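About Us

Lusudville Motion Library
Home | About | Our Sets | Contact

We teach robots to tidy up, or at least we supply the homework. Lusudville Motion Library gathers examples for learning systems: an arm reaches for a thing, picks it up, puts it somewhere else, and we write down every joint angle along the way. Then we do it again. It's a glamorous life.

Amber Smits started the business in a spare bedroom in Lemstead, after a February spent steering a simulated gripper into a simulated wall. We now have 2 offices and a kettle in each, one of them reliable.

Most of our work happens in simulation, where breakages are free and the furniture never needs vacuuming. A person drives the arm through each task by hand controller. A second person checks the run and labels it. Failed grabs are kept and labelled too -- a learner needs to see those, and we have always been generous suppliers.

Our sets

Ngata: 1,000 runs, tabletop picking and placing.
Hisell: 800 runs, living rooms. Small things on soft seats, mostly, with the colours and lighting changed between batches.

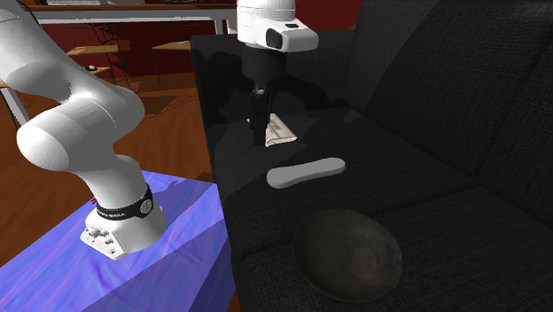 New drivers spend their first 200 runs on practice rooms, and none of those go into a set. After that they choose their own hours and, within reason, their own music.

We sell to labs and small firms, and we're happy to send a sample batch before you pay for anything. Write to Amber through the contact page. She answers faster than the robots do.

Page last updated 2026-09-15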